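Nosto Two-Arm Tabletop Workstation: Equipment Review
Grīnberga Equipment Assessment Office
Published April 10, 2021

Rating: Conditionally acceptable. Not approved for use with a person seated at the table until the restart fault described below has been corrected.

The Nosto workstation is a pair of robot arms on a shared mount, supplied with parallel grippers and wrist cameras. It is sold for light handling work such as opening, folding and passing small cartons. The unit reviewed was obtained through Gusora, the regional distributor, and was fitted with Lakard tapered fingers in place of the standard set. Testing began in October and used small cardboard boxes and flat cardboard pieces throughout.

The office had expected a routine assessment. Setup was completed in one morning, the manual is clear, and the arms are quiet enough for a shared room. The fault appeared during the second week of testing and has determined the outcome of this review.

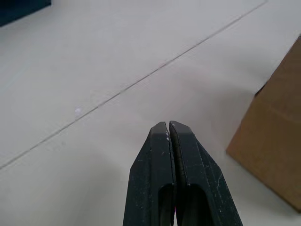
The restart fault

When the protective stop is pressed, both arms halt and both grippers hold their position. This behavior is correct. When the stop is reset, the manual states that the grippers will wait for a new command from the operator. In our testing, one or both grippers sometimes closed fully as soon as the reset button was released, before any command had been given.

A run of 200 stop-and-reset cycles was carried out to establish how often this occurred. The grippers closed without a command in 33 of those cycles. No pattern was found with respect to arm position, load or time since startup. The closing force was measured at the normal working value, which is sufficient to crush a small carton and to cause a painful pinch to a finger. No one was injured during the assessment.

The workstation gives no sound or message when this happens. The event log records the reset but does not record the closing motion. An operator who was looking away would have no means of learning that it had taken place. 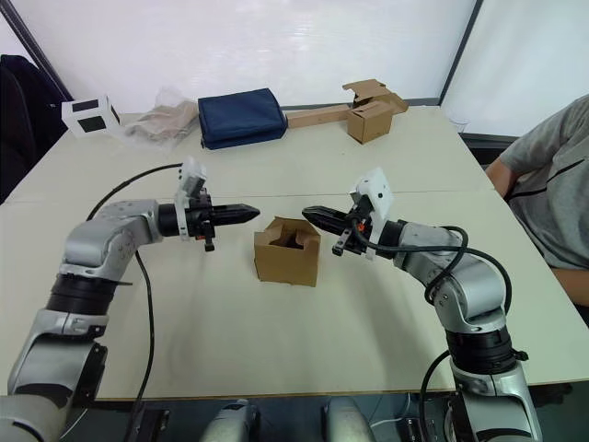 Reach and seating were reviewed next. Nosto permits an operator to sit at the side of the table while the arms are in motion, provided that speed is limited. Work of this kind brings the two grippers toward each other over the box, with only a small gap between the fingertips, and a person seated at the right can rest an arm on or close to the table throughout. Straightening a flap by hand would place the operator's fingers near those tips. The limit on arm speed offers no protection here, as it does not apply to the grippers. The cable from each gripper also forms a wide loop beside its arm, and the office recommends that both loops be secured before a person is seated within reach.

Finger wear

The Lakard fingers are well shaped for slots and folded edges, and their narrow tips enter spaces that the standard fingers cannot. The finish is less satisfactory. The black surface scuffs easily, lighter material shows along the rims, and small chips are present at the tips. Wear of this kind does not affect grip on cardboard. It should be taken into account where clean packaging is handled, and the fingers should be wiped and inspected at the start of each shift.
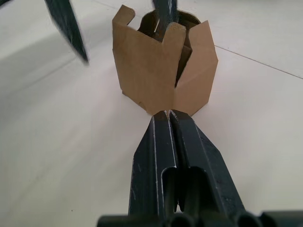
Gusora stated in its written response that the closing motion had been reported by one other customer and that it was linked to the gripper settings file loaded with third-party fingers. It advised reloading the standard file and offered a replacement controller at no charge. The office reloaded the file as instructed and repeated part of the test. The fault returned on cycle 38. The replacement controller had not been received when this review was prepared.

Handling performance

Apart from the fault, the workstation performs well. It holds flat and irregular pieces steadily between two fingertips, including sheets with torn edges, and the two arms are well coordinated when a piece must be shared between them.

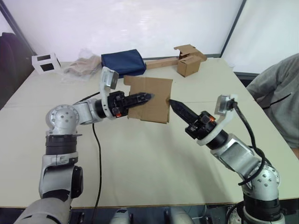

Two-arm hold on a flat cardboard sheet.

Conditions of use

Sites that already operate this workstation should apply the following until a correction is issued.

Clear all persons from the reach of both arms before the stop is reset.
Remove any carton from the grippers with the power off.
Assign 2 people to each restart, one at the reset button and one watching the table.
Record every uncommanded closing by hand, with the time and the arm involved.

The office will repeat the full cycle test when the replacement controller arrives. The rating will remain in force until those results are published.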